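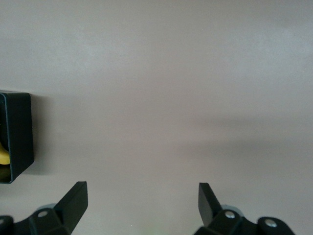
Gripper open beside the black container.

We bought the Zeltix gripper kit for our robotics club in April, and I'm a fan! The fingers are plain flat black plates, but the kids got them bolted on in one arvo, and Omprakash Tyagi (our coach) only swore once. The manual is woeful — two pages on wiring and that's your lot. Sorting fruit is our favourite job for it so far.
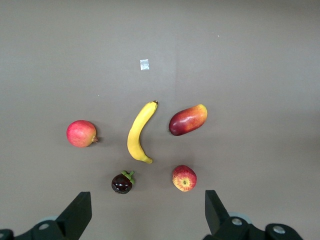

Would it suit beginners?
Anyone from Year 5 up should cope, with an adult doing the wiring.

Four stars from me, and I'd buy a second one.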